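Bench Notes: the cable week on the folding cell

I promised in the December newsletter that I'd write up what we do to keep the two-arm folding cell going, and then I kept putting it off because the cell kept behaving itself. Well, it stopped behaving itself! The left arm started dropping out in the middle of a reach, always in the same spot, out toward the basket at the back, and it would come back as if nothing had happened the moment I leaned in to look at it. If you have ever owned an old car you know the feeling.

So this is mostly about cables. Sorry if you came for the software (the Mabuza people have their own column and they can have it).

The short story on the dropout: the connector up by the left gripper had worked itself a hair loose. You couldn't tell by looking. I found it by holding the plug between two fingers and walking the arm slowly out to the basket and back, and on about the fourth trip I felt it tick. Pushed it home, ran the reach again, fine. Ran it for the rest of the afternoon, fine. I came in the next morning expecting it to be broken again and it was still fine, which almost annoyed me.

The reason it had crept out is more interesting. When we first set the cell up at Prirkitgate, I ran the cable tight along the arm because it looked so tidy that way. Tidy is a terrible idea on an arm that folds at the elbow. Every time the elbow closed up, the cable had to find that extra bit of length from somewhere, and it found it by tugging on the plug. Now there's a big lazy loop out to the side of each arm and one more hanging down by each base, and it looks like somebody got bored halfway through the job. I've been asked twice if I'm going to finish it. It is finished!

What I do now when I redo a run, in case you have one of the Grullau cells and want to copy it:

Power off, and hold the arm up before you cut the power, with your hand under the forearm. They come down faster than you'd think and the table takes the hit.

Start at the gripper end. Plug in, leave a curve over the top that's big enough for the wrist to turn all the way both ways, and only then put the tie around the long link. One tie. I used to use four and then spend ages snipping them off again.

Snug the tie so the cable can't slide, then stop pulling. If the jacket is pinched in at the waist you've gone too far.

Move the arm by hand to every corner of the table it's ever going to visit, plus the ones it isn't. Fold the elbow right up. Watch the plug the whole time and forget about the loop, the loop will sort itself out.

Check where the slack goes when the arm swings back. Ours used to flop onto the table and drag across whatever was lying there, and I blamed the gripper for that for two days.

After that I go around the screws. There are a lot of holes in those white links and not every one of them needs a screw, so don't panic when you see an empty one, but the ones at the elbow and the base mount do like to back out. I put a dot of paint marker across the head and onto the part next to it when I've tightened one, so next time I only have to look for a broken line. Took me one evening with a pot of coffee and the radio on.

Then it's back to work with something soft and forgiving. I always use the navy piece for this. It's heavy enough to show if one gripper is weaker than the other, and dark enough that I can follow it against the flowery tablecloth from across the room.
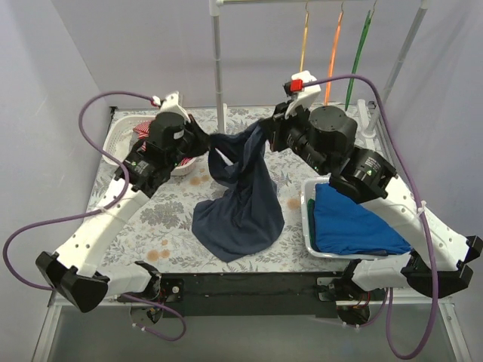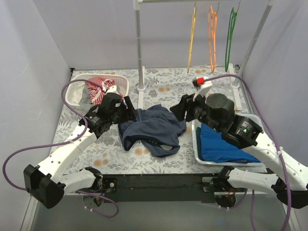

Both arms at work on the navy cloth, held up between the grippers in the first picture and bunched on the table in the second.

What I'm after in that test is pretty simple. Both grippers take a corner and lift, and I watch whether the two sides come up together. If one lags, the cloth tells you right away, because the whole thing leans. Then it goes down, gets picked up again, goes down again. I let it do this over and over while I answer email and look up whenever something sounds wrong (you do get to know the sound). The counter on the controller said 673 lifts when I called it a day, with two slips, and both slips were on the right side, where I hadn't touched anything. Of course they were.

The right gripper needed its fingers cleaned and that was all. Lint builds up on the pads and they go shiny, and shiny pads don't hold cotton. A damp rag does it. I know there's a solvent in the Grotby starter kit, and I know it works, but it also leaves the pads a little slick for the first hour and I got tired of waiting around.

One other thing while I'm at it. If you take the garment rack off to get at the back of the table, mark where its feet go before you lift it! I didn't, the first time, and put it back maybe a thumb's width over, and then wondered all morning why the arm was reaching for a hanger that wasn't where it used to be. Masking tape, a pencil line, anything.

The cell has now gone over 1140 cycles since the last real fault, counting from the day I redid the loops, so I'm calling this one closed until it makes a liar of me. Next on my list is the left base mount, where I can feel the tiniest bit of play if I grab the arm low down and rock it. It may be the bolts or it may be the rail underneath, and I'd much rather it was the bolts. If you've had yours apart already, come find me or leave a note on the bench, I'd love to know what I'm in for before I get the wrenches out.

Spare ties are in the second drawer. Please stop using them on the bikes.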